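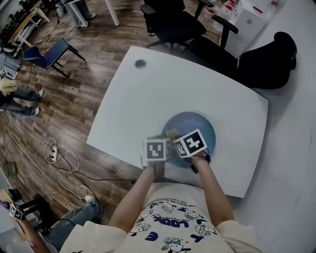

Blue item on a white desk, seen from above.

Collecting your order from Flerkstead: common questions

Updated April -- by the Gromon trade desk

Can I collect my order instead of having it delivered?

Yes. Any order for stock tubs, pails, lids or crates can be collected from our Flerkstead works. Choose "Collect" at the checkout, or tell the trade desk when you ring. There is no collection charge and no minimum order on stock lines.

How soon will it be ready?

Stock lines ordered before noon are ready from 2pm the next working day. Printed or coloured tubs are made to order, and we will give you a date when you approve the artwork. Please wait for the ready message before setting off. The order confirmation is a separate email and only means we have your order.

When is the collection bay open?

Weekdays from 7.30am to 4pm. We also open on Saturday from 8am to 11am for orders already paid for. The bay closes between 12.30pm and 1pm.

Where do I go?

Use the Dovon Lane gate, not the main entrance. The old mill building has 1863 over the door -- carry on past it and follow the yellow signs to Bay 2. Some sat navs send you to the offices, where there is no turning space for anything larger than a van.

What do I need to bring?

Your order number and some form of photo ID. If a courier is collecting for you, give them the order number and let us know the name of the firm beforehand.

Will it fit in my car?

Tubs are packed nested, so they take up less room than people expect. A sleeve of 16 ten-litre pails stands roughly as tall as an adult and will go in most estates with the seats down. Lids are boxed separately in 400s. Full pallets need a van or a flatbed, and we can load those by forklift. We can't load a pallet into a car or split one in the yard.

Do you sell part sleeves?

Only of the Eglītis range, which is sold singly. Everything else goes by the sleeve or box.

How long will you keep my order?

Ten working days from the ready message. After that it goes back into stock and we refund you, less a handling fee on made-to-order items.

Can I return something at the bay?

Yes, if it is unused and still in its sleeve. Ring first for a returns number. Printed tubs can only come back if they are faulty.

Do you take back old tubs for recycling?

We take our own polypropylene tubs, clean and with labels off. Metal handles must be removed. Leave them in the cage beside Bay 2.

Comments

beekeeper_north
Does the lid for the 255 mm tub fit the older ones with the wider rim? I have a shed full of those.

Gromon trade desk
No, the older rim needs the previous lid. We still have some -- ring us and ask for the wide rim.

Marl Farm Shop
Picked up two pallets last week. The yellow signs are easy to miss if you come in from the bypass end.

tubs4paint
Is the Saturday opening all year or just summer?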